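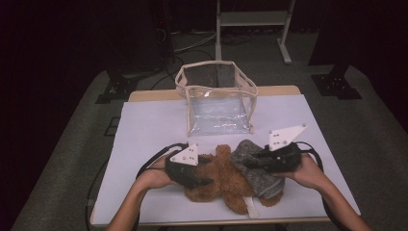
New result from the Turach project on learning two-handed tasks from hand-held gripper demos.

We trained one policy on 95 demos from 2 people, and a second on 38 of the same demos, picked for steady hand speed.

The smaller set did better on soft toys and knitwear. On rigid boxes there was no difference we could measure.

Assunta Orlandini wrote the filter. It looks only at marker tracks, so no labelling is needed.

Next we repeat it at Pulterham with new people. Write-up due in August, code with it.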